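# Felt soles on the Trellivau: worth it?
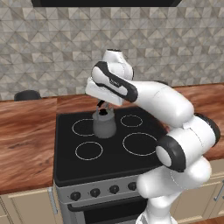

Do felt soles really grip better than rubber on the Trellivau below the Grurkamura bridge? The shop wants 97 dollars more for the felt Heitmann boots and I'm not convinced there's any difference besides the price.

*posted by Leonie Fröhlich*

**puddler31**

Felt holds better on slick, algae-covered rock, and most of that stretch is slick. On mud or a grassy bank it's worse than rubber. Check the state rules first, as some places ban felt because it can carry invasive stuff from one river to another.

**Puto Creek Pete**

I'd keep the 97 bucks. Shops push felt every April. I've fished that water in plain rubber with screw-in studs and gone down once, and that was a loose rock that would have dumped anybody. A wading staff did more for me than any sole. Try the studs before you buy a second pair of boots.

**midge_box**

Never worn Heitmanns so can't speak to those. My old felts peeled off at the toe after one season. Glue didn't hold. Are you going in above the gauge or below it? Above is mostly gravel and you could wade it in sneakers.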